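プレスリリース
2021年8月14日
株式会社メンホルム(Menholm)

メンホルム、「何も足さない」木のテーブル「Tastberg(タストベリ)」の受注を開始
天板の木目は選べません。色も選べません。納期だけは少し選べます

家具の企画・販売を行う株式会社メンホルムは、ダイニングテーブル「Tastberg」の受注を本日より開始します。明るい色の木の天板に脚が四本。新製品の説明としては以上なのですが、プレスリリースというものは一枚では格好がつかないと広報担当が言い張るため、以下、もう少し続けます。

■ 開発の背景

家にいる時間が長くなり、テーブルの仕事が増えました。朝は食卓、昼は会議室、午後は学校、夜はまた食卓です。労働時間だけを見れば、家族の誰よりも働いています。ところが市場に目を向けると、各社のテーブルはここ数年でずいぶん器用になりました。充電ができる、光る、高さが変わる、音楽が鳴る。弊社も一度は流れに乗ろうと、天板に充電器と照明を埋め込んだ試作品を社内で使ってみました。結果、充電中のスマートフォンの上に誰かが鍋を置き、照明は明るすぎるという理由で常にランチョンマットの下に隠されていました。

この反省を踏まえ、開発チームは機能を一つずつ外していきました。充電器を外し、照明を外し、引き出しを外し、最後に脚を外そうとしたところで製造部門に止められました。こうして残ったものがTastbergです。

発売に先立ち、弊社は7月に、過去に家具をお買い上げいただいたお客様を対象としたアンケートを実施し、2,364名の方から回答をいただきました。「テーブルに最も求めるもの」という設問で、首位は「物が置けること」の49%。次点は「ぐらつかないこと」の46%でした。残りの方のご意見は多岐にわたりますが、「夫の書類が置けないこと」というご要望には、現在の技術ではお応えできません。

■ 製品の特長

1. 木目は運です
天板の模様は一枚ごとに違います。まっすぐな筋が並ぶ板もあれば、山形の模様が大きく出る板もあります。弊社では従来、お客様に写真を見て板を選んでいただくサービスを提供してきましたが、選ぶのに三か月かかった方が複数いらっしゃり、その間、段ボール箱で食事をされていたと伺いました。Tastbergではこのサービスを廃止します。届いた板がお客様の板です。たいていの方は一週間ほどで、最初からこれを選ぶつもりだったとおっしゃいます。

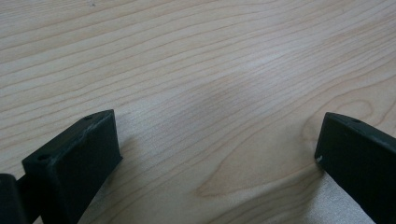

2. 仕上げは控えめです
鏡のような光沢仕上げは、展示場では大変よく売れます。そしてご自宅では、天井の照明器具と、ご自分の顎を毎食眺めることになります。Tastbergの表面は光沢を抑えてあり、顎は映りません。手触りはなめらかですが、感動のあまり声が出るほどではないと、社内の試験で確認しました。

3. 輪じみはつきます
他社様の資料では言及を避ける傾向にあるようですので、弊社から申し上げます。濡れたコップを長く置けば、輪じみはつきます。コースターをお使いください。コースターが見つからない場合は、コースターを買ったときの自分がどこにしまったかを思い出してください。弊社の経験では、引き出しの奥、未開封の状態で見つかることが多いようです。

4. 組み立ては脚のみです
同梱の六角レンチで脚を四本取り付けます。所要時間は、説明書を読む方で二十分、読まない方で半日です。ボルトが一本余った場合は、余っていません。

■ 名称について

Tastbergという名前には北欧風の響きがあり、社内では早くから好評でした。意味を尋ねられることが増えたため調べたところ、特にありませんでした。前作の椅子「Tirkwood(ティルクウッド)」も同様です。Tirkwoodは座面の高さがTastbergによく合うように設計されています。時系列としては椅子が先ですので、正確には、テーブルのほうが椅子に合わせました。テーブルとしては不本意かもしれません。

■ お手入れ

普段は、固く絞った布で木目に沿って拭いてください。そのあと乾いた布でもう一度拭いていただくと、なお結構です。年に一度、専用のオイルを薄く塗ることをおすすめしています。厚く塗ればそのぶん長持ちするというお考えは理解できますが、三日ほど食卓が使えなくなります。

直射日光の当たる場所では、年月とともに色が濃くなります。これは不良ではなく、木の性質です。ただし、花瓶やトレーを同じ場所に置き続けますと、その形だけが明るく残ります。ときどき物を動かしてください。動かすのが面倒な場合は、一生そこに置いておくという方法もあり、弊社の会議室ではこちらを採用しています。 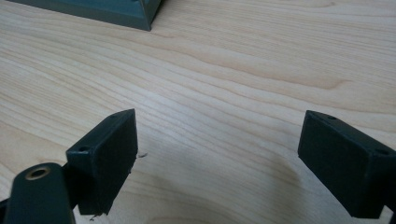 子どもの筆圧による跡については、多くのお問い合わせをいただいております。下敷きなしで漢字の書き取りをすると、跡は残ります。表面を軽く研磨すれば薄くできますが、試しにお客様にご案内したところ、研磨のために預けた天板から「そこだけは消さないでほしい」と場所を指定される方がいらっしゃいました。研磨サービスの申込用紙には、消さない箇所を記入する欄を設けてあります。

■ 配送について

配送は、開業以来お付き合いのあるナザレンコ運送(Nazarenko)が担当します。同社は玄関を見た瞬間に天板が通るかどうかを判定できると自負しており、通らないと判定した場合でも、とりあえず一度は試します。事前に玄関、廊下、曲がり角の幅をお測りください。階段のあるお宅では、踊り場の天井の高さもお測りください。エレベーターの奥行きは、たいてい思っているより浅いものです。

なお、古いテーブルの引き取りも承ります。その際、天板の裏をご確認ください。硬くなったガムと、かつて家族の誰かが貼ったシールが見つかることがあります。どちらも返送はいたしかねます。

■ よくいただくご質問について

受注に先立ち、販売店の皆様から寄せられたご質問にお答えします。

伸長式はあるか、とのお尋ねですが、ございません。来客が多い場合はテーブルを二台つなげてください。木目はつながりません。

アプリとの連携については、対応の予定はありません。テーブルの現在地は、おそらく昨日と同じです。

猫が乗るが大丈夫か、というご質問が最も多く寄せられました。強度の上では問題ありません。それ以外の点は、猫とご相談ください。

■ 製品概要

製品名:Tastberg ダイニングテーブル
主な材質:木
色:明るい木の色(一色)
脚:四本
受注台数:初回2,000台
付属品:六角レンチ、取扱説明書、フェルト(脚裏用)
別売品:お手入れ用オイル、椅子「Tirkwood」
販売:メンホルム直営店および取扱店

価格は店頭でお確かめください。載せる予定でしたが、広報と経理の間で税込表示の書き方がまとまらず、締め切りが先に来ました。

■ 株式会社メンホルムについて

メンホルムは、テーブル、椅子、棚など、日々の暮らしで使われる家具を企画・販売しています。企業理念は現在改訂中です。旧理念は「暮らしに、ときめきと革新を」でしたが、棚を買いに来たお客様から、ときめきは結構なので奥行きを教えてほしいとのご指摘を受けました。

■ 報道関係の皆様へ

製品の貸し出しをご希望の媒体様は、弊社広報部までご連絡ください。貸出期間は二週間です。返却時、天板に原稿の筆跡が残っている場合がありますが、広報部では読まないよう努めております。

本件に関するお問い合わせ先
株式会社メンホルム 広報部
受付時間:午前十時から午後五時まで(正午からの一時間は、広報部のテーブルが食卓になるため、電話に出られません)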